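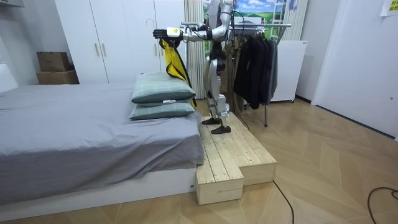
Humanoid stops above the pillow and does not go down to place the garment

Posted in: Student Projects, Manipulation

Jadwiga Kołodziej
Hello everyone. I am in a student team of robotics and our course project is named Zarurar. The task is simple to say: the robot takes a garment, moves it over the bed and lays it on the pillows. It stands on a wooden platform at the foot of the bed, because from the floor the reach is too short.

The grasp is good. The lifting is also good, with the arm straight at shoulder height. My problem is the next part. When I command the hand to go down to the pillows, the planner (we use Namlow, the version which our teacher installed in August) very often returns "no path". If I start the same motion with the elbow already bent, it finds a path in 2 seconds.

I have tried to give it more attempts, from 395 to 1,000, and it changed nothing except my waiting time. The hand is black, multi-fingered, and the garment is not in the collision model at all, so I think the cloth cannot be guilty. The pillows are in the model as one box.

Is it a problem of the start pose or of my box? We must show the task to our teacher at the end of the month and I would like to understand it, not only to be lucky. 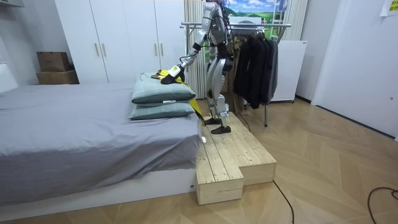

Hand on the garment, at the height of the upper pillow.

Stanisława Krajewska
I think you have two problems and they look like one.

First, the start pose. With the arm fully straight you are near a singularity, and small movements of the hand toward the shoulder ask for very big joint speeds. Many planners refuse such a start if a velocity check is on. Please add a middle pose: bend the elbow a little, keep the hand at the same height, and only then go down. You wrote that the bent elbow works, so you have almost found it alone.

Second, the box. How high did you make it? If your box is higher than the real pillows, the goal is inside the box and the planner is right to say no. In our club we had the box 15 mm too high, and from some directions it still passed, because the goal tolerance was large. This was very confusing for us. Measure the pillows when they are stacked, after the garment was laid on them once, as they become flatter.

Also check that contact between the fingers and the box is allowed for the last part of the motion. In Namlow you must set it for each finger link separately. I forgot the thumb and lost an evening.

Zellex
Just delete the pillows from the scene, we always do it and it works fine. More attempts can help too, try 1,000.

Jadwiga Kołodziej
Thank you Stanisława, it was both. My box was too high (I had measured the pillows before I stacked them and added the two numbers) and I have put the middle pose as you wrote. Now the planner finds the path each time I ask. I had also forgotten the thumb.

Zellex, I already tried 1,000, it is in my post. I prefer to keep the pillows in the scene, our teacher checks this.

Stanisława Krajewska
Good! If later you want to lay the garment flat, open a new post for it, please. It is a different subject and people will search for it.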